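2026-01-25，冬季巡检，Kitberg 那套出租公寓

又到了一年两次的巡检，上次是八月，那会儿热得我在阁楼里待不住，这回倒好，冷得手指头都伸不直。老规矩，打勾的是没问题，没打勾的后面我啰嗦几句。Cledwyn Lloyd 说我上次写得太长，看到一半就睡着了，所以这次尽量短一点（我尽量！）。

## 一、进门和楼道

- [x] 大门锁舌、门吸
- [x] 门牌和门铃
- [ ] 楼道灯：二楼那盏要按两下才亮。换过灯泡了，还是老样子，我怀疑是开关里面的弹片。先贴了张纸条，等电工来。
- [x] 扶手：使劲晃了晃，很稳，比我家的强多了
- [ ] 鞋柜：201 的鞋柜又挪到楼道里来了，跟租客聊过，人挺客气，答应周末搬回去。楼道净宽我们自己定的是 100 厘米，摆了柜子就不够，真有急事的时候大家都往外跑，绊一跤可不得了。

## 二、烟感和灭火器

- [x] 每层烟感按测试键，都响（三楼那个响得我耳朵嗡嗡的，楼下的狗跟着叫了好半天）
- [x] 灭火器压力指针在绿区
- [ ] 一楼灭火器的挂钩松了，我拧紧以后还是有点晃，墙里的胀栓估计不行了，得重新打孔。
- [x] 灭火毯：厨房抽屉里，包装没拆

顺便说一句，烟感的电池我这次全换了新的，旧的装在一个信封里带走了，别再有人好心“留着备用”。上回备用电池和旧电池混在一起，我挨个试了一下午，气得晚饭都没吃好。

## 三、厨房和热水

- [x] 燃气软管：外面没有裂纹，接头抹了肥皂水，没冒泡
- [x] 油烟机滤网：租客自己洗过，表扬！
- [ ] 热水器：Jenkins 的老机器，点火要等好一会儿。能用，但我心里不踏实，想请师傅春天之前来看一趟。
- [ ] 水槽下面的存水弯有一点潮，我擦干后垫了张厨房纸，过了一个钟头去看，纸上有个硬币大小的湿印。垫圈要换，东西不贵，Grarkard 那家五金店就有，16 块一包。
- [x] 冰箱背后的灰：吸干净了，别问我吸出来多少

## 四、窗户和地面

- [x] 窗把手都能锁住
- [ ] 卧室窗的限位器：我调到 90 毫米，再大就不行了，201 家里有小朋友。其中一扇的螺丝滑丝，先用束线带拴着，下周带新螺丝来。
- [x] 纱窗
- [ ] 密封条：朝北那面的胶条发硬，手一按就能摸到风。这种天气最容易查，夏天根本感觉不出来。要整条换，Rhun Samuel 想只补两头，我不太赞成，补过的地方来年照样翘起来，到时候又是我趴在窗台上抠胶。
- [x] 地面平整，没有翘角。去年补的那一块颜色略有差别，租客说没注意到，那就不管了。 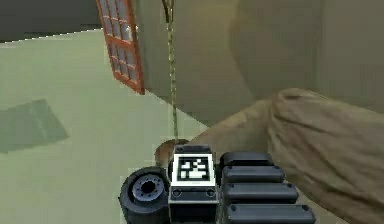
地垫也一样，玄关那块背面的防滑层已经掉渣了，人踩上去会滑，我当场卷起来拿走了。新的地垫我想要薄一点的，门底下的缝很窄，厚的一开门就卷边。谁要是路过店里看到合适的，拍个照发我，先别买，上次那块带流苏的我到现在还没想好往哪儿放。

## 五、电箱和插座

- [x] 漏电保护按钮：按下去跳了，推上去恢复正常
- [x] 电箱标签：我重新写了一遍，原来那张字都糊了（好吧，是我自己的字难看）
- [ ] 客厅插排：一个插排上又接一个插排，后面还拖着取暖器。取暖器我请租客直接插墙上了，那个 Justix 的插排外壳有点发黄，不要再用，换新的。
- [x] 浴室插座防溅盖

## 六、这次要花的钱

垫圈、螺丝、胶条、新插排、地垫，加起来我估着将近 200 块，电工和热水器师傅另算。小票我都放进蓝色文件夹，Cledwyn 月底来拿就行。

急的是存水弯和窗户限位器，这两样下周我来的时候一起弄掉。楼道灯和灭火器挂钩等电工和我约好时间，密封条最好赶在下一次降温前，Rhun 你要是还想争，打电话给我，别在群里发语音，一条六十秒我真的听不过来！

还有阁楼，这次没上去，梯子被借走了。谁借的麻烦还回来，放在一楼楼梯下面原来的位置。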